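Frequently Asked Questions: Washing and Care of Dark Clothes
Elley Laundry and Mending, Plinport
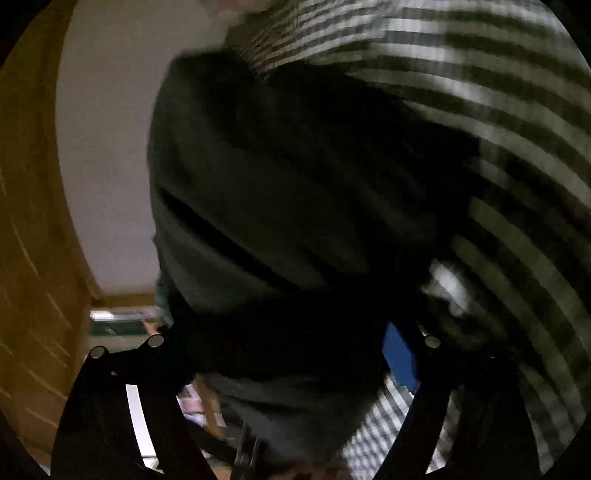 A dark garment over a black, gray and white striped shirt.

We receive many questions at the counter and by e-mail, and often they are the same questions. We have collected them on this page together with the answers we usually give. If your question is missing, please write to us and we will try to add it.

Why does my black shirt become gray after some months?

There are two different reasons, and it helps to know which one you have. The first is loss of dye. A little color goes out in every wash, and more goes out when the water is hot. The second is wear of the surface. Clothes rub against each other in the drum, the small fibers break and stand up, and the cloth looks pale even when the dye is still inside. Look at the inside of the shirt. If the inside is much darker than the outside, you have mostly wear.

Which temperature should I use?

Cold, for nearly everything that is dark. Underwear and towels are an exception, and for these you should follow the label.

Must I turn the clothes inside out?

We recommend it very much. Close also the zippers and the hooks. An open zipper can scratch a dark sweater in a single wash, and such scratches we cannot repair.

How full should the machine be?

Fill the drum to 3/4 and no more. When it is too full, the detergent does not rinse out and you will find white lines on the folds. When it is almost empty, the clothes hit the wall of the drum harder than necessary.

I have white marks on my black trousers after washing. Are they ruined?

Usually not. In most cases it is detergent that did not dissolve. Rinse the trousers once more in cold water without any product. For dark clothes we prefer liquid detergent to powder, and you probably need less of it than you use now.

Can I wash a shirt with dark and white stripes together with black clothes?

After the shirt has been washed a few times, yes, in cold water. When it is new, please wash it alone. The dark stripe can give color to the white stripe beside it, and this happens most often when the wet shirt lies in the drum for hours. Take it out as soon as the program ends and hang it straight.

How do I test if the color runs?

Wet a white cotton cloth and press it on an inside seam for 2 minutes. If you see color on the cloth, wash the garment alone. Repeat the test after the next wash.

Does vinegar or salt fix the color?

Many customers ask this and many are sure that it works. With modern dyes we have not seen a difference. Vinegar can take away some detergent which stayed in the cloth, so the black may look a bit deeper afterwards, but it does not hold the dye. Please never mix vinegar with bleach.

May I use the dryer?

You may, if the label allows it, but the dryer makes dark cotton old very quickly. We hang dark clothes inside out and in the shade. Strong sun on a wet black shirt can leave the shoulders brown.

How often should I wash a dark jacket or vest that I wear over a shirt?

Less often than the shirt. Brush it after wearing, let it hang in the open air for one night, and clean small spots by hand with a damp cloth. Many people wash such a piece only because it has dust or hair on it, and for this a brush is enough.

What can I do about lint?

Wash towels separately. Check all pockets for paper tissues. If the damage is already done, let the garment dry completely before you brush it, as wet lint only moves from one place to another.

Do you dye clothes again?

Yes, for cotton, linen and viscose. We do not dye polyester, and we do not dye wool at the moment. Please consider that the sewing thread is often polyester and will keep its old color. The work needs 4 working days. In October we need longer, when many winter clothes come in.

How many pieces can I bring for dyeing?

One bath takes up to 200 grams of dry cloth for the deep black. A heavier garment goes into the big bath, and there you must wait until we have enough for filling it.

Do you collect from Nistard?

Not yet. You can leave a closed bag at the Liew shop near the harbor before 3 p.m. and we bring it to Plinport the same evening. Write your telephone number on the bag, please, and also inside.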